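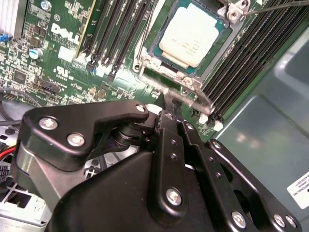 Wrist view, green Dell board, fingertips just short of the socket latch.

From: list member, Delport bench
To: disassembly-methods list
Date: 11 May 2026
Subject: Re: Re: wrist view vs overhead for the latch step

Quick reply, between runs, sorry for the fragments.

Short version — yes we have the numbers now, yes the two-stage thing helps, no it does not help for the reason I gave in August. Details under the quote.

> On the latch step. We read your August note and tried to do the same
> on our side (Kováčik arm, our own fingers, three tower cases). With the
> overhead view alone the policy gets to the socket area fine and then
> pokes at the wrong bit of metal. With wrist view alone it gets lost on
> the way in, especially when the case is rotated. You wrote that you
> hand over from one to the other at a fixed height. What height? And
> does it matter? We tried a couple and saw no difference, which makes
> me think either we did it wrong or the handover is not what is doing
> the work.
>
> Second thing. How do you label a success on the lever? Ours spring
> half way and stop, and two people here scored the same clips
> differently.
>
> Third, are you still using the Gralletti fingertips or did you go to
> something narrower? Ours shadow the rod in the last bit of the
> approach and I'd like to know if you just live with that.
>
> Happy to share our logs if somebody wants them.

OK in order.

1. Handover height. You didn't do it wrong. We swept it and the curve is flat. I was convinced last year that the height was the trick and wrote it up that way, please ignore that part. What matters is what the wrist policy saw in training. In the August set all the wrist episodes started from nearly the same pose over the socket, so the handover height we happened to pick matched the training starts and everthing looked great. Move it and it fell apart. So we read it as "height matters". Really it was start pose coverage.

What we did since: recollected the wrist part with starts spread over a cone above the socket, tilt included. Total is 2896 episodes now, overhead and wrist together. Same network, same action chunk of 8 steps, nothing clever. After that you can hand over pretty much anywhere inside the cone and the latch step doesn't care. Outside the cone it still fails and fails badly, goes for the memory latches quite often. White clips at the end of a black slot are apparently very attractive. On this board there are slots on both sides of the CPU so it has plenty to be wrong about.

So for your three cases I would not tune the height at all. Spread the starts. Tilt more than you think, the boards come up at an angle in the wrist view nearly always and an upright-only set is useless.

2. Scoring. Same problem here, same arguments. What we settled on is dumb but two people agree on it:

full — rod clear of its catch, bracket free to lift, checked by hand afterwards
partial — rod moved but still caught
miss — anything else, including touching the right thing and not moving it

Partial counts as a fail in the headline number. We keep it in the table in its own column since it tells you whether the approach or the pull is the weak bit. For us it's the pull. Approach is mostly solved, in the sense that tips end up where they should. The pull needs a sideways bit before the up bit and the policy tends to skip the sideways.

By-hand check is slow. We tried scoring from the wrist video and gave up, the rod is thin and the same gray as the frame round it, from some angles you just can't tell.

3. Fingertips. Still Gralletti, same ones. Yes they shadow the rod. Look at the view at the top, the gripper takes the whole bottom of it and the tips come together just under the lower edge of the retention frame, exactly where you want to be able to see. We live with it. Tried a narrower pair for one week, saw more, held less. Went back.

What did help a little was cropping. We used to feed the full wrist image. The bottom of it is gripper body, always, and it's the same in every episode except for the reflections. Crop that off, keep the tips, and use the resolution on the board. I don't have a clean ablation for this so don't cite me. One seed. Might be noise.

Results, since several of you asked off list. Held-out boards only, none of them in the training set, lever step only, starts drawn from inside the cone:

August data, overhead only: 2 of 14 full
August data, two-stage: 5 of 14 full
new data, two-stage: 10 of 14 full

The four that are left from the last row: three partials and one miss. The miss was a real one, it went for the hinge side of the bracket, up by the wire, and stayed there. Partials are all the skipped sideways move.

Small n, I know. Same 14 starts for every row so at least it's paired. I would not read anything into the difference between the first two rows. The last one I believe, mostly.

Stuff that didn't work, so you can skip it:

— force threshold to trigger the sideways move. Triggers on cables. Any loop hanging over the edge of the board sets it off.
— a detector for the socket frame, feeding a box to the policy. Worked on shiny ones, hopeless when the case wall next to it reflects. The gray panel and the frame are too close in tone. Fandex lighting ring made it worse.
— more overhead data. Flat.
— slowing the last part down. Looks more careful, scores the same.

Things I don't know and would like to: whether the cone transfers to a different arm. We only have the one bench. If the Kováčik people run the spread starts on theirs, with our scoring, that would be worth more than another row in my table. Your logs yes please, as they are, don't clean them up. If your joint names differ just send the mapping with it.

Also does anyone have a good way to reset the lever between trials without a person reaching in. We close it by hand every time and it is most of the session. Tried having the arm close it, it can, but not in the same position twice, and then the next trial starts from a slighlty different rod and the pairing is gone.

Open question from the last call, whether to train lever and bracket lift as one thing. I'm against for now. When they were joined the policy learned to lift on a partial, which bends things. Separate with the hand check between is boring and we've bent nothing. Could be talked out of it if somebody has a joined set with enough partials in it, labelled as such. Ours has hardly any, the old scoring threw them away.

Config for the cone is a text file, radius, tilt limits, that's all that's in it. Will put it in the shared folder tonight under delport/starts. The old one with the fixed height is still there, don't use it, I'll rename it when I get a minute.

Episode split too. Held-out boards are listed by board and not by case, watch that, two of the cases had boards swapped between them and if you split by case you leak. We did leak, for a while — the August slides have a higher number than the row above for exactly that reason. Row above is rerun on the clean split.

Got to go, run's finished.

--
disassembly-methods mailing list
Reply goes to the whole list. To leave, send a message with "unsubscribe" in the subject.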